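The Fork Problem

The first thing Hashini Sultana did when I walked into the lab at Wadlow was hand me a fork and tell me to drop it. So I dropped it! It hit the concrete, bounced, and skidded under a table leg, and she nodded like I'd passed some kind of test.

"Now you know more about falling forks than our software did in November," she said.

I'd come to see a cutlery sorter, which I'll admit is a funny thing to drive two hours for. The project is called Parri, and the idea is simple enough. Two robot arms face each other across a black tabletop, somebody puts a mess of forks and spoons and knives in front of them, and the arms put everything away in plastic bins. Hotels and hospital kitchens would love one (I would love one, and I own maybe nine forks). A catering outfit over in Cludham was interested enough to let the team run a long trial with its silverware, and that's where things got interesting.

The trial log said the system had handled 800 pieces. It said every one of them had gone into a bin. It was a beautiful log, and people were getting ready to write a very happy email about it. Then a technician moved the table to sweep and found forks on the floor. A lot of forks! When they tallied up what was really in the bins, 212 pieces weren't there.

What had happened is kind of embarrassing, and Hashini tells it with her hand half over her face. The software decided an item was "held" when the fingers closed and the motor felt something push back. Fine so far. But it only asked that question once, right at pickup. If the fork slid out on the way over, the arm kept right on going, opened its fingers over the bin, let go of nothing at all, and wrote down a success.

And forks slide. Handles are narrow and smooth, the weight is up at the tines, and if you grab one a little too far back it wants to tip and twist loose. Spoons were much better behaved, she told me.

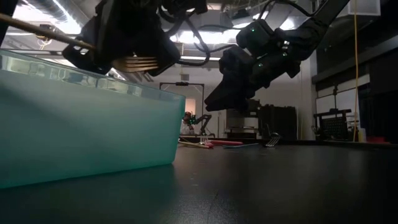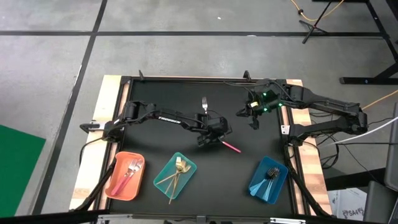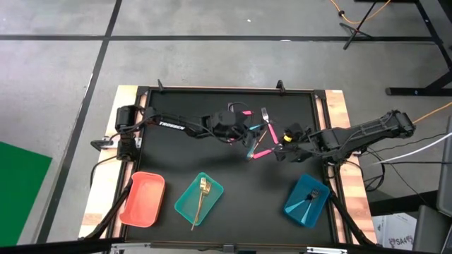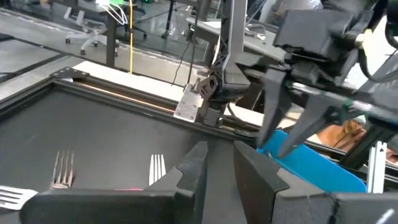 Forks and robot arms at the Parri sorting table.

The part that turned this from a bookkeeping mess into a safety matter was the second arm. Both arms share the middle of the table, and each one plans its moves from the list of where everything is supposed to be. A dropped fork wasn't on the list anymore. So the other arm came through, thinking it had clear space, and jammed a fingertip against a fork that was standing up against the rail. The fork bent, then let go and flew. It landed well past the tape line where people are allowed to stand.

No one was hurt. Still, everybody I talked to got a bit quiet at that point in the story, and I noticed I'd taken a step back myself.

They shut the trial down that afternoon. The fix took a lot longer than the fault did (doesn't it always?). The arms now check their grip the whole way across, and if the push on the fingers drops off, both of them freeze until a person comes over and clears the table. They also run slower through the shared middle. Hashini tried some grippy finger pads from a supplier called Mollutex too, and liked them until they started picking up a film of dish soap. Those are in a drawer.

The new setup stops constantly. I watched it halt again and again before lunch, and I'd be lying if I said it was thrilling to watch. The latest full run was 313 pieces, with every drop logged as a drop, and she seemed prouder of that log than of anything else in the building.

I asked her if Cludham would take the machine back. She said they'd asked for a new trial, but they want to do their own count this time.

Filed Sat 8 August

47 shares | 12 comments

More in Machines
The warehouse cart that wouldn't turn left
My week with a lawn robot and a very angry goose
Who gets to press the red button?
Why elevators are so hard for delivery bots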